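Literie : Getov promet des nuits plus fraîches, les preuves se font attendre
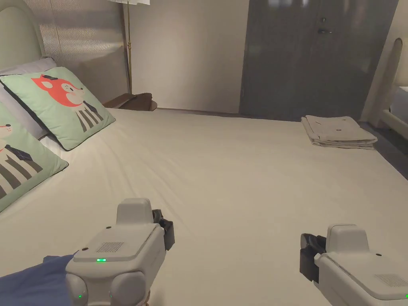

Un lit avec drap-housse blanc cassé et coussins vert menthe à motifs d'animaux.

2025-08-11 - Le fabricant Getov met en vente ce mois-ci Sirden, un drap-housse présenté comme « thermorégulant » et vendu 250 euros en grande taille. Selon la marque, il ferait gagner 2 degrés au dormeur pendant les nuits de canicule. L'argument tombe bien en plein mois d'août. Il repose pour l'instant sur un document de quatre pages, sans protocole détaillé.

Getov met en avant une enquête menée en May dernier auprès de 846 clients de sa boutique en ligne. La plupart disent avoir « mieux dormi ». Les participants avaient reçu le drap gratuitement et savaient ce qu'ils testaient. Aucun groupe témoin n'est mentionné, et la température des chambres n'a pas été relevée.

« On mesure ici une satisfaction, pas un refroidissement », tranche Lahcen Soliman, ingénieur textile, qui a lu le document à notre demande. Il rappelle qu'un tissu frais au toucher finit par se mettre à la température du corps - souvent en quelques minutes.

Chez Getov, le directeur commercial Essam El Fassi défend « un ressenti réel » et annonce des essais en laboratoire, sans donner de date ni le nom du prestataire. Le drap est garanti 12 mois. La garantie couvre les coutures et l'élastique, mais ne dit rien de la fraîcheur. Les retours ne sont acceptés que si l'emballage n'a pas été ouvert.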